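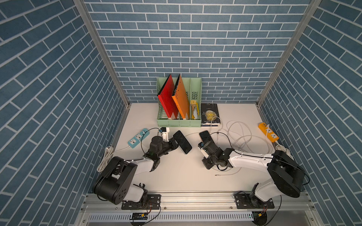

Why do cords on a desk get so tangled?

Because they're long and bendy and they get moved a lot. Every time you grab one, push it aside or drop it, the ends can slip under and over other bits. Do that all week and you get a mess of loops.

By Ilham Cherkaoui
November 2021
30 shares | 2 comments
Print this page | E-mail to a friend

THE DESK PAGE: Cords, Plugs and Where Stuff Goes

Quick one this month. Lots of you wrote in about desks after the bedroom issue. So, desks. Mostly cords, some folders, a bit about books.

First, what's a cord?

Metal wire on the inside, usually copper. Plastic or rubber on the outside. Electricity moves through the metal very easily and through the plastic hardly at all. So the power stays in the wire and doesn't get into you. That's why a cord with a crack or a chewed spot is bad news. Don't touch it, don't tape it. Go get a grownup.

And what's a power strip?

A long box with a bunch of sockets. One end plugs into the wall, then several things can plug into it. Handy! But all the sockets share the power from that one wall outlet. Lamps and chargers are mostly fine. Heaters, no. Things that get hot use a whole lot of power and they should go straight into the wall. Never plug one strip into another strip, either. Grownups do this all the time, you can tell them I said so. 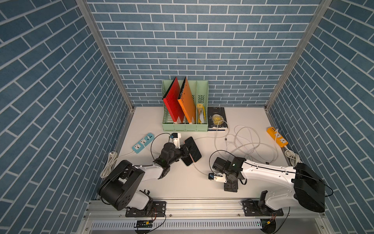 Back to the tangles. Scientists have really studied this. They put a piece of string in a box, tumbled the box around, and looked. Knots! In just a few seconds, lots of the time. Long floppy string knotted more than short string. Stiff string knotted less. Now think about what's behind your desk. Long, floppy, and somebody's foot kicks it every day.

A loose end makes most of the trouble. The end is the part that pokes through a loop, and once it pokes through you've got the start of a knot. If the end is tucked in or clipped down, it can't go wandering.

Try it yourself. Get two shoelaces, same kind. Coil one up and put a twist tie on it. Leave the other one loose. Put both in a lunch box, lid on, shake while you count slowly to thirty. Open it up. Which one is worse? Do it again a few times becuase one try doesn't prove much.

Then books and folders. Paper is floppy too, sort of. A thin folder can't stand up alone, it bends and slides down flat, and then something gets put on top of it and it's gone till January. A file holder fixes that. It's just a box with walls inside. The walls hold the folders up so you can see the edges and pull one out without moving the rest. Pick different colors. Red for math, orange for reading, whatever you like, but keep it the same all year.

Lots of holders have holes or slots in the sides. Less plastic, so it's lighter to carry, and you can peek through and see what's in there.

Books can stand up or lie flat. Old paperbacks with worn edges do better flat if there's nothing next to them to lean on. A book that slumps over for months gets a bent spine. The moon one is a good example, "The Moon and Sixpence" by W.S. Maugham. Grownup book, nice cover. Page edges all frayed pale like that means keep it out from under heavy stuff.

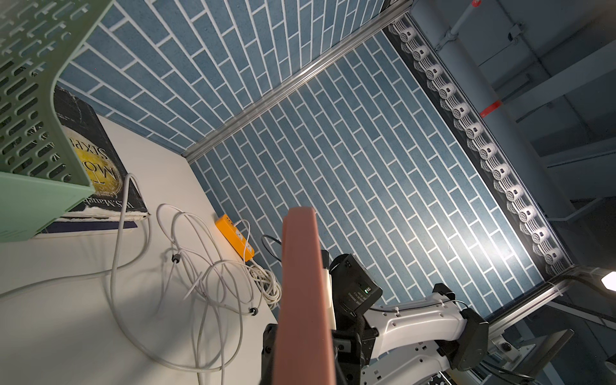

HOW TO UNTANGLE A CORD PILE

Ask a grownup first. Power strip switched off, and the grownup pulls it out of the wall. Hold the plug when you unplug things, never yank on the cord.

Find one end. Any end. Follow it with your fingers till you hit a crossing, then loosen that spot. Don't pull tight! Pulling makes a small knot into a hard little knot. Wiggle the loops bigger, then slide the end back out the way it came.

Do one cord at a time. Lay each one out straight when it's free. My worst pile took almost three hours, but that was a whole closet.

Coil it in big loose circles, about as wide as a cereal bowl. Tight bends hurt the wire inside. Twist tie around the middle, done.

Lumps on the cord? Some cords have a little fat bead on them. It's called a ferrite bead. It helps block electrical noise, the kind that can make a radio buzz or a screen go funny. Leave it on there.
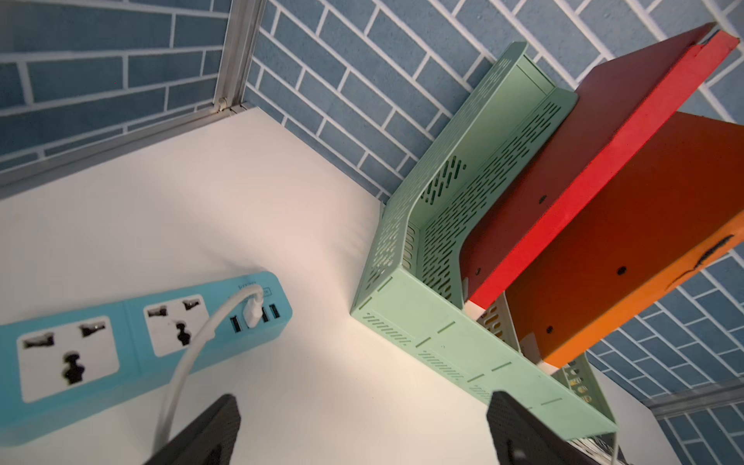

Chargers are the cords you'll use most, so give them the easy spot. Most phone and tablet cords have a flat rectangle end called USB, and that goes into a small USB port and not the big sockets. Some strips have both kinds. On the light blue one the white cord is in the middle of the USB ports, and the big sockets are closer in. Different shapes, so you can't really mix them up. If a plug won't go in, don't push harder. Flip it over and try agian.

Last thing, labels. A bit of masking tape folded over the cord near the plug, write LAMP or TABLET on it. Then you know which is which without crawling under there.

Next month is pencils and why they break. Send drawings of your desk, before and after, messy is fine.

2 comments | Print this page | E-mail to a friend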